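Bench notebook, June, back room at Turnville

Coffee first, then money. I promised Donal I'd have the equipment list in some kind of order before he goes up to talk to the people with the checkbook, so this is me thinking on paper. Anybody who wants to argue, write in the margin (or at the bottom, like last time).

What we have now: two hand-held grippers, both the green ones, and one arm that we share with the folks across the hall. The sharing is what's killing us. I had the arm for maybe a morning and a half last week and spent a good chunk of that putting the mount back the way I like it. So the big question for this round is whether we buy our own arm or put the money into more hand-helds and keep begging for time.

I went back and forth on it all through lunch. Neusa is firmly in the hand-held camp. Her point is that we learn most of what we need with the tool in our own fist, and that four of us could be working at once if we had four tools, and I can't really argue with that! Two more would get us there. The Trallex quote came in at 1910 for the pair, with spare pads thrown in, shipping not included (I asked twice, still not included). Peixoto would do it cheaper but they want us to take the plain pads, and we would be drilling our own holes again. I did that in the spring and I'm not in a hurry to do it again, my wrist remembers.

Pads are the other thing. I want a separate line in the budget for pads and not have them buried under "misc" where they get eaten by tape and coffee filters. They chip. The big flat blocks are great for anything boxy, but for thin stuff I keep wishing for something narrower with a bit of give. Vavley sells a soft one. I've only handled it at a trade table, but I liked it a lot, and it looked like the bolt pattern would match ours (need to check this with calipers before anybody orders!!).

Then the arm. If we do buy, I'd push it to the second half of the year and ask for the small one, on a rolling base so it can live by the wall and still come out to the bench. Donal thinks we should ask for everything now, on the theory that they'll cut whatever we send anyway. Maybe so. I'd still like to send a list I can defend line by line.

Work at hand is hangers, the cream plastic ones, up against the wall. I like them as a test for the wish list, they've got a thin metal hook, a flat body with a big hole in it, and long skinny edges, so you find out pretty fast what you'd want a pad to be.

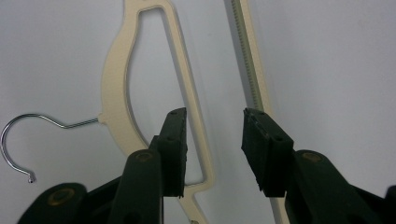 So for the pads line I'm putting down one soft set and one narrow set to try before we commit to more than 2 of anything. If the bolt pattern is wrong we're out the price of a set and I'll buy the donuts.

To do:
- calipers on the pad mount, write the numbers HERE and not on a sticky note
- ask Trallex what shipping really costs
- get a lead time on the rolling base
- find out if the folks across the hall would split a second charger

Stopping here, it's 4:40 and I still have to sweep.

Comments

Neusa Pimentel: Yes to the two extra hand-helds, obviously. Can we also put in for a proper rack? They're living in a drawer with the hex keys and I hate it.

Donal Kavanagh: I'm still asking for the arm now. Will list it last so it's easy to cross out. Where's the Peixoto quote, I only have the Trallex one.

Neusa Pimentel: It's taped inside the cabinet door, left side.

Recent entries
Charger shelf, rewired
Drilling pads by hand (don't)
Sharing the arm: a proposed sign-up sheet
What's in the hex key drawer

Turnville workshop notebook. Questions to the back room, ask for Neusa or Donal. Back to top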